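Search this site Enter keyword Go

Nisstead households asked to pass on spare kitchenware before autumn

23 May 2026
By the Drutomora news desk

Households in Nisstead are being asked to go through their kitchen drawers and hand over the cutlery and utensils they no longer use, under a collection scheme that opened this morning at the old Clenitz showroom on the High Street.

The scheme is run by Drutomora, the local reuse shop, and will supply starter boxes to people moving into their first unfurnished home. A box holds enough to cook and eat with for two people: cutlery, a pan, a chopping board, a few wooden tools and something to keep them in. The shop wants 600 boxes packed and ready by September, when demand is at its highest.

Last year it managed 57. Most of those went within a week, and the shop kept a waiting list until Christmas.

Spoons are the item most often missing. Forks and knives tend to come in as full sets, but spoons get lost, taken to work in lunch bags or bent in tubs of ice cream, and the shop has had to buy new ones to make up the numbers. Single spoons are welcome and do not need to match. Metal, plastic and wood are all accepted, as are chopsticks, ladles, spatulas and rice paddles.

Utensil holders are also wanted. The shop prefers upright ones with separate compartments and holes in the sides, which let air in and dry out more quickly after washing up. Deep pots with no drainage are harder to pass on, and the shop will only take them if they are clean and free from chips.

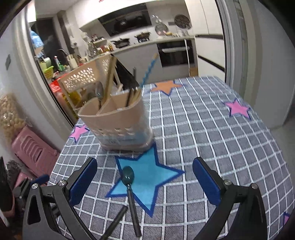 One reader who wrote in after the scheme was announced said that a divided caddy on the table had done more for her kitchen than any number of drawer trays, and that once the chopsticks and the long spoons had a place of their own she could see how many things she had been keeping twice. She has filled a carrier bag for the collection and expects to fill another.

The shop gives similar advice to anyone who does not know where to begin. It suggests emptying one drawer or holder on to the table, putting back what has been used in the past month and leaving the rest out for a few days. Anything still on the table at the end of the week can go in the bag. Seasonal items such as barbecue tongs and cake slices are best sorted separately.

Donations should be washed and completely dry. Wooden items need a closer look: a stained spoon is fine, but anything split, furry or dark at the tip should be thrown away. Sharp knives must be wrapped in cardboard and handed over at the counter, not left in the collection bins. Electrical goods, glass lids without a pan and non-stick pans with a worn coating cannot be taken.

Tablecloths and tea towels are being accepted too, provided they have been through the wash. Small holes do not matter, as worn cloth is cut up and used to wrap breakable items in the boxes. Wipe-clean cloths are especially useful for families with young children, and the shop says patterned ones are the first to be chosen.

Local removals firm Farooqui will bring in donations from outlying streets at no charge. Collections must be booked in advance by telephone or at the shop, and bags should be left inside the porch or by the front door with the booking slip attached. The firm's van has room for 55 bags on each trip, so residents with only a handful of items are asked to share a bag with a neighbour.

The showroom is open for drop-offs from 10am to 4pm, Tuesday to Saturday. There is a short-stay parking bay outside and a level entrance from the side street. People who would like a starter box for themselves or a relative can ask for a form at the counter. There is no charge for a box and no need to return anything in it.

Packing will start once the first bins are full. The shop plans to sort the cutlery by size and put matching pieces together where it can.

Contact the news desk | © 2026 Drutomora | Back to top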